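Closing the oven door: what 828 practice runs taught the Pasis arm

Lab News » Robot Learning » May

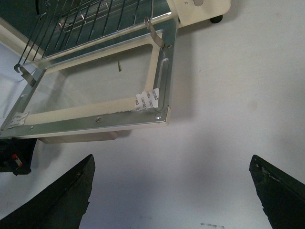 The toaster oven door from the wrist camera, with the gripper fingers open.

The Pasis project has finished its first full round of tests on hinged appliance doors. The main result is that a robot arm closes a toaster oven door more reliably when it learns from fewer, more varied demonstrations than when it learns from a large set that all start the same way.

The work uses a two-finger gripper and a small camera at the wrist. The arm is taught by copying. A person steers it through the task, the camera images and joint positions are saved, and a network is trained to predict the next short stretch of motion from what the camera sees. The network gets no model of the oven and is never told where the hinge is.

Doors that fold down are a hard case for this kind of training. The fingers have to get under the edge of the door, push up and back along an arc, and stay in contact the whole way. If the arm pushes too straight, the oven slides on the tabletop. If it pushes too low, the fingers slip off the edge and the door drops open again. Glass adds a second problem, as the network can pick up on whatever shows through the pane and treat it as part of the door.

Over the spring the group collected 828 demonstrations. The first 500 were recorded in the usual way, with the oven in one marked spot and the arm starting from one rest position. For the remaining 328, the operator moved the oven before every run, turned it by a random angle, and started the arm from a different height. Door angle was changed as well, from fully down to nearly shut.

Three versions of the controller were trained, one on the fixed set, one on the varied set, and one on everything. Each was given 500 test runs with the oven in positions that did not appear in training. The version trained on the fixed set closed the door in 41 percent of its runs. The varied set reached 79 percent. Using all the data together gave 81 percent, a difference too small to mean much at this sample size.

Most failures of the fixed-set controller looked alike. The arm went to the place where the door had been during training, found nothing to push against, and kept going. The varied-set controller tended to stop short and adjust. When it did fail, the usual cause was a finger slipping off the corner of the door late in the arc, when the camera is so close that the glass fills nearly all of the view.

A second change helped with those late slips. The group added a short memory, so that the network sees the last 13 camera images in place of only the current one. With memory added, the varied-set controller rose to 86 percent. Longer memories were tried and made the motion slower without improving the result.

The training code was built on Hirkex, the group's own recording and playback software, which now stores the start pose of every run next to the video. That made it possible to go back and sort the older data by how much the starting positions differed. Earlier drawer data sorted the same way shows a similar pattern, though those tests were smaller and were not designed to answer this question.

There are limits. All the door tests used one oven, and its spring is fairly light. A heavier door may need force sensing at the wrist, which the current arm lacks. Lighting was also kept constant throughout.

The next round will move to the Chisholm test kitchen, where the plan is to repeat the closing task on several ovens and add the opening task. The demonstrations and trained controllers will be posted on the Brastora shared drive once the labels have been checked. Groups that want to try them on their own arms can ask for access through the project page.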